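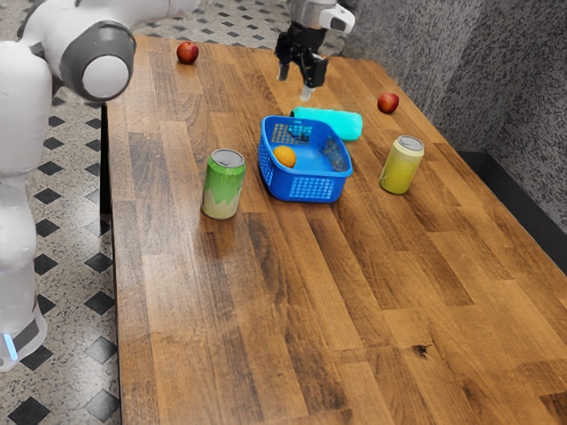
# Simulated arm cell: gripper closes beside the object after the table model was replaced

**Category:** Cell setup and maintenance > Simulation
**Status:** Answered
**Asked by:** Muvodness cell support desk

## Question

Our department maintains one simulated tabletop cell, shown at the top of this page, which is used to check pick-and-place programs before they are released to the physical cell. It consists of a single white arm with a two-finger gripper, a plank-top table, and a set of grocery items: cans, apples, an orange, a cyan cylinder and a blue basket. The scene is built in Flenditz and the arm is driven through the Wiltix controller bridge.

In November the plain gray table was replaced with the wood-grain model in order to match the new furniture in the physical cell. Since that change the following has been observed:

1. The arm reaches its home position normally and reports no fault.
2. When instructed to pick up either can, the gripper descends to one side of it and closes on nothing. The offset is 20 mm, always in the same direction along the length of the table.
3. Picks near the far end of the table are wrong by the same amount as picks close to the base.
4. The basket drop position is also displaced. The orange is still released inside the basket, but against the left side and well away from the center.

The joint zero values have been compared with the saved copy and they match. The gripper has been reloaded from the library. The controller log contains 1,068 lines for a single test run, and we have found no entry marked as an error.

We would be grateful for advice on the following points:

- Should the arm be recalibrated, or is the fault in the scene file?
- Is there an accepted order in which the cell should be checked after a furniture change?
- Can the correction be made without teaching every pick position again? There are 40 of them.

## Answer 1

**Accepted answer — Paavo Kallio, Heinonen**

Recalibration is not recommended. An error in the joint zeros would normally produce an offset that changes with reach and with the angle of the base. You report the same displacement at both ends of the table, and your joint values match the saved copy. Both findings point to the reference frame of the table.

In a cell of this type the taught positions are stored relative to the table frame, and the table frame is read from the origin of the table model. When a model is replaced, the new origin is accepted without any warning. If the previous table had its origin at a corner of the top surface and the new one has its origin at the edge of a trim piece or a leg, every taught position will shift by the difference. The objects do not shift with them if they were placed in world coordinates, and I believe that to be the case in your scene.

The following procedure is the one used for our own cells.

1. Save a copy of the scene file and of the controller settings. Store the two together.
2. Stop the simulation and send the arm to home. Frame edits made during a run are discarded at the next reset.
3. Open the properties of the new table model and record its origin. Do the same for the old model, which should still be present in your library.
4. Subtract one from the other on all three axes. Check the height as well as the length and width. A small height error is easily overlooked until the fingertips touch the surface.
5. Enter the difference as an offset on the table frame. Do not move the table itself, as this would disturb its position relative to the arm base.
6. Reset the scene and jog the open gripper to a point above one of the cans. Lower it slowly and confirm that the can stands midway between the fingertips.
7. Repeat the check on an object near the opposite end of the table.
8. Run the full pick list at reduced speed before returning the cell to normal use.

The 40 taught positions should not require any editing. If one or two remain wrong after step 8, they were most likely taught in world coordinates at some earlier date and may be corrected individually.

With regard to the collision shape, please confirm that it was replaced together with the visible table. In some libraries these are separate entries. An arm may otherwise stop above a surface that is no longer there, or pass into one that is.

## Answer 2

**Posted by: registered member**

Had the same thing. We retaught everything and it was fine afterwards. It took most of an afternoon. Check the units too, our table had been exported in inches.

## Answer 3

**Posted by: registered member**

Answer 1 is correct in substance. Two additions may be of use.

The Wiltix bridge keeps its own copy of the table frame and reads it only at startup. After step 5 the bridge must be closed and started again, or the old values will continue to be sent to the arm. In our case the log showed this on line 98, as an ordinary information entry: "frame loaded from cache." It is not marked as a warning, so a search for errors will not find it.

The basket should also be checked separately. In many scenes the drop point is attached to the basket model and not to the table, and in that event the offset in step 5 will not correct it. Select the basket, look for a child frame, and compare its position with the center of the basket floor.

## Follow-up from the Muvodness cell support desk

The origins of the two table models differed by 20 mm along the length and by nothing on the other axes. The offset was entered and the bridge restarted. Both cans are now picked correctly. The drop point was attached to the table frame and required no separate change. The collision shape had not been replaced — this has now been done, and a line has been added to our change form.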